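Why Does Wood Have Stripes?

Run your hand along an old table sometime and look really closely. See those lines? They're called the grain, and I've been a little bit crazy about them ever since I was 12, when my neighbor Edgars Paulauskas let me sand a plank in his garage in Dokthorpe. (I got sawdust in my socks. It was great.)

So where do the lines come from? A tree gets fatter every year by growing a new layer just under its bark. In spring it grows fast, and that wood is usually pale. Later in the summer it slows way down, and the wood comes out darker and tighter. One pale band plus one dark band makes one ring, and one ring is one year!

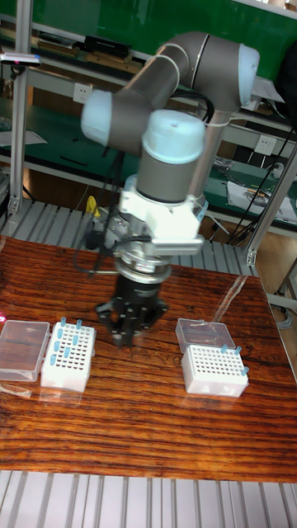 Now imagine slicing that trunk the long way, from top to bottom, to make a board. You're cutting through all those rings from the side, so they stop looking like circles and turn into stripes. If the saw goes straight through near the middle, the stripes come out nice and even. Cut closer to the outside and you get big wavy arches, kind of like flames.

Color is a whole other thing. Maple is creamy, walnut is chocolate brown, and some trees have wood that's almost red. People also rub on a colored liquid called stain, so a dark table might have started out pale. Sneaky!

And knots? A knot is the spot where a branch used to grow. The grain has to squeeze around it, like water going around a rock in a creek.

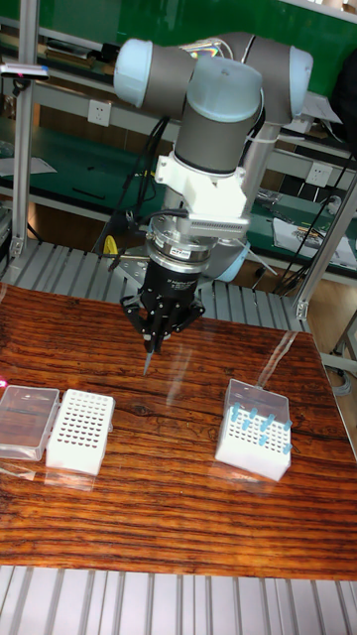 A polished wooden tabletop.

Want to try reading a tree yourself? Find a stump, start in the center and count the dark rings out to the bark. The one behind the library in Trutow has 70, and I lost my place 3 times before I got there. Stick a pin in every tenth ring and you'll do better than I did. Skinny rings can mean dry years, when the tree was thirsty and didn't grow much.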